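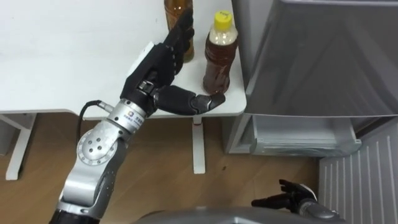

Cold Tea and the Shared Refrigerator: Storing Drinks in a Student Kitchen
Course project report, Household and Food Studies
Project group Dresmont, second floor
Submitted Monday, October 22, 2018

1. Introduction

In our residence, the students of one floor share one kitchen and one refrigerator. Many of us make tea in the evening and keep it cold for the next day. In July there were several complaints about this habit. Bottles were lost behind other food, some drinks became sour, and the door of the refrigerator stayed open for a long time while a person searched for the right bottle. Our group decided to study this small problem and to propose rules which are easy to follow.

The report has two aims. The first is to learn which kind of bottle is more suitable for keeping brewed tea for a short time. The second is to find a simple way of putting bottles in and taking them out, so that the refrigerator does not stay open without need.

2. Materials

We used the kitchen as it is and bought very little. The refrigerator is silver-gray and stands at the right end of a white table. The table has a smooth top and a rounded front corner, and it is close enough that a bottle can be moved from the table to the shelf in one or two steps.

For the containers we compared amber glass bottles and clear plastic bottles with screw caps. The black tea was a loose leaf tea sold under the name Srithong, which one of us receives from home. The thermometer was a kitchen model from Prerkitz. We marked the caps by hand with a black pen, because paper labels came off in the first week when the bottles became damp.

3. Method

We brewed the tea in one large pot and divided it among 8 bottles, half of them glass and half plastic. The whole quantity was weighed before filling and came to some 668 grams for each pair of bottles. The tea was left on the table until it was not hot any more to the hand, and after that it was put in the refrigerator.

The bottles were kept for six days. Every evening, two members of the group tasted a small amount from each bottle and wrote down the smell, the color and the taste. They did not know from which bottle the sample was poured. The third member opened the door, took out the bottles and closed the door before pouring started.

In the second part of the work we looked at the order of actions. At first every person did it in his or her own way. Later we asked all residents to clear a place on the table before opening the refrigerator.

4. Results

In the first days we did not find a clear difference between glass and plastic. On the fourth evening both tasters wrote that the tea from the plastic bottles was "a little flat". The glass samples received this remark one day later. On the last day all samples were cloudy and we would not recommend to drink them.

The plastic bottle has some practical advantages. It is light, the ribbed body is easy to hold, and through the clear wall one can see the level and the color of the tea. Brown tea in a clear plastic bottle can also have a lighter, foamy-looking band below the cap. Some residents thought that this was a sign of bad tea. In our notes it appeared also in fresh bottles after pouring quickly, so we did not count it as spoiling.

With the amber glass it is more difficult to judge the color of what is inside. Two residents once took a bottle of malt syrup for tea. The glass is also heavier, and we did not like to put it near the back edge of the table.

The change of order gave a good result. When the place on the table was already free, the bottles went in and out without much waiting, and the complaints became fewer.

5. Discussion

Our test was small and only one kind of tea was used. The temperature inside the refrigerator was not constant, as other residents continued to use it. We also had only two tasters, and one of them had a cold on the third day. The Clindalitz residence, which has the same kitchen plan, agreed to repeat the test with green tea in the next semester.

6. Proposed rules for the kitchen

Mark the cap with the day of brewing.
Keep tea for three days at most.
Clear the table first, then open the door.
Put syrup and oil on the lower shelf, apart from drinks.
Rinse empty bottles the same evening and leave the caps off.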